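Zulleck Two-Finger Gripper, Soft Pad Version
Fits Franka arms. Ships with pads, flange and cable. 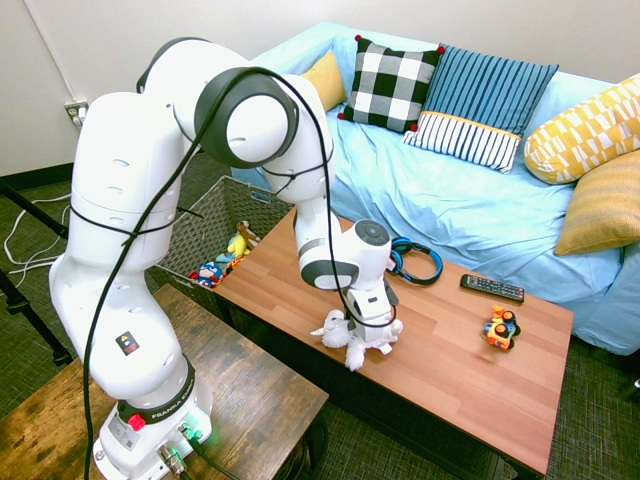 We tried four grippers before settling on one for household pickup work, and the Zulleck is the one that stayed on the arm. What won us over was plush! Soft toys squash, sag and roll out of a hard grip, and the ribbed pads hold on with very little force (we leave it at 11 newtons for nearly everything, and go down to 9 for thin plastic).

The Flalent opens wider and is a great pick for boxes. The McKinnon is quicker to close, though we had to re-tune it each time we went from a remote control to a stuffed animal. With the Zulleck we ran 300 picks in July on one set of pads, and they still look good.

Merike Org wrote the setup notes, and they're a pleasure to follow. Leave plenty of slack in the cable at the elbow and wrist, then move the arm through its full range by hand before you power up.

Works with the Temasley controller, firmware 4 or later. Spare pads are sold in pairs.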